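Surface Care and Room Setup
Unit 2 handout: Worktables
Instructor: Brynhildur Kjærgaard

Bring this sheet to the shop session. We will not go over the first half in class, so read it beforehand. The reading is the chapter on table finishes in the course packet.

Inspecting the top

Start every job by looking at the surface before you clean it. Work out which way the grain runs and write that down first, as you will wipe and sand along it for the rest of the job. Then look for wear. Stand so the light comes across the top at a low angle, and move your head until the shine breaks up. Scuffs that are hard to find from straight above will usually show this way.

Sort what you find into two groups. The first is anything sitting on the finish: dust, glue, tape residue, dried paint. The second is anything in the finish: scratches, dents, worn spots, chips. Small pale specks can belong to either group. Press a fingernail against one, gently. If it lifts, it was on the surface. If it stays, note it and go on.
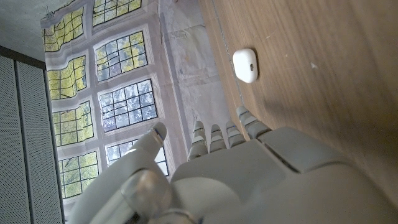
Veneered top with straight grain, faint scuffs and small light specks.

Veneer needs more care than solid wood. The face layer is thin, and one careless pass with coarse paper can go through it near an edge. For this unit we do not use anything coarser than 600 grit on a veneered top, and we do not use a power sander at all. Most tops need a damp cloth, a dry cloth and nothing else. Guido Lombardi has the Stergiou soap in the supply cabinet - dilute it as marked on the jug.

Light and surroundings

A worktable is affected by what stands near it. Before you decide a finish is uneven, check where the light is coming from and whether you are casting a shadow on the area yourself. Note the walls and panels too, and whether they are light or dark.

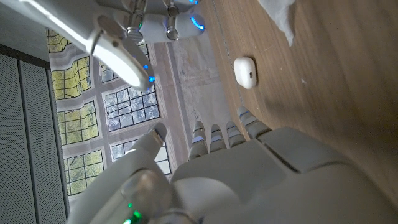

Color judgments on wood are the part of the inspection that students most often have to redo. The same top can look golden in one spot and brown in another with no difference in the finish. Bright areas and dark areas close to the table both matter, and your sheet should list them. With a bright window and a dark perforated panel both near the wood, list the two separately. Take your color reading from at least two sides, and write down the side you stood on.

Marking out a work area

Use tape when a table has to keep the same layout from one session to the next. Wipe the top first and let it dry. Lay the two long sides, check that they are parallel, then lay the short sides. Overlap the corners and trim them with scissors before the tape goes down. Do not cut tape on the table with a blade. 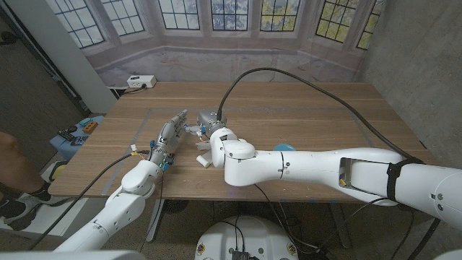 Press the tape with a dry cloth, working from the middle of each strip to the ends. Gray or another quiet color is easier to work next to all day than yellow. When it is time to remove a strip, pull it back low over itself, slowly, in the direction of the grain where you can. Tape left down for a long time may leave a line, so write the date on your sheet when you lay it. Leave cords outside the outline if they can reach, and run them toward the outlet by the shortest path that does not cross the work.

Write-up

500 words on one table of your choice. Include a sketch of the top with grain direction, your two lists of marks, and the color readings. Hand it to Hsin-yi Kong in room 634 by the end of the second week of October.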